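Kitting runs, second batch
2 March 2018

We finished the 562 kitting runs at Girkstead. Each kit is a board, a motor and a harness, with 20 seconds allowed per pick.
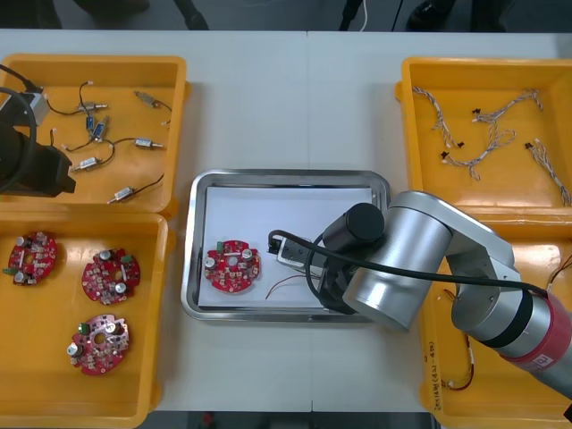
Motor going into the tray next to the board.

Boards are easy now. Vaida's new grasp scoring got the motors down to three misses – better than I expected.
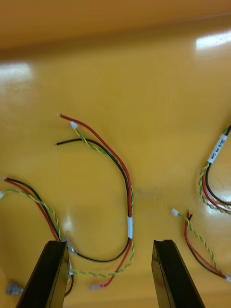
My worry is still the harnesses. The scoring treats each one as a single shape. With a red, a black and a twisted green-and-yellow pair all curling their own way, it picks a poor spot. I'll try scoring by wire next.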